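Play Area Equipment Check: Countertop Oven and Accessories
Room 301, Dotel Building
Inspector: Kyung-hwa Byun
Reviewed by: Marek Ondrejka
Frequency: monthly, and after any repair

1. Oven stands level on the table. Pass.
2. Top panel and front corners free of cracks and sharp edges. Pass. Comment: corners are rounded, as required for this room.
3. Door folds down fully and closes without force. Pass.
4. Clear door free of splits, especially at the handle fittings. Monitor. Comment: compare with the November entry before the next check.
5. Control knobs secure. Pass. Comment: the lower knob was refitted under work order 678.
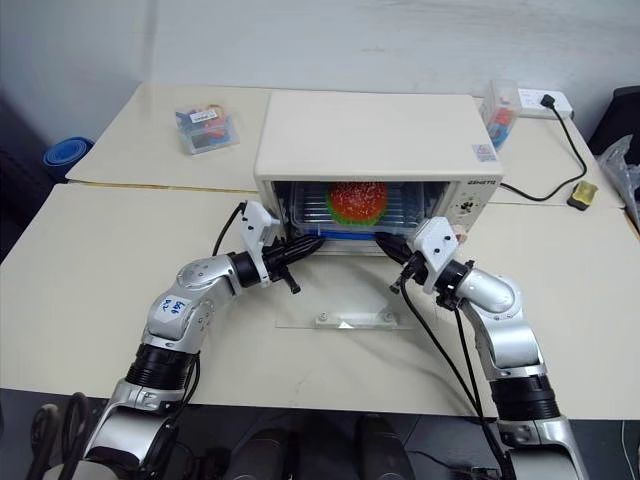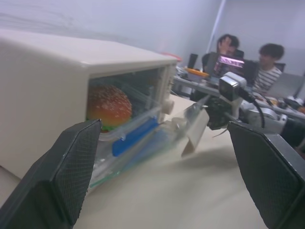

Oven with toy hamburger inside.

6. Rack and tray seated correctly. Pass.
7. Play food clean and in one piece. Pass. Comment: the hamburger is to be wiped with the other food items on Thursday.
8. No real food, batteries or small loose parts left in the cavity. Pass.
9. Stickers and labels firmly attached. Action needed. Comment: one corner is lifting. Mr. Mac Mathúna is to remove or replace the sticker by the end of December.

Overall result: approved for continued use, subject to item 9. Spare knobs are held in storage under stock number 1508. Report any damage to the front desk and take the item out of use until it has been checked again.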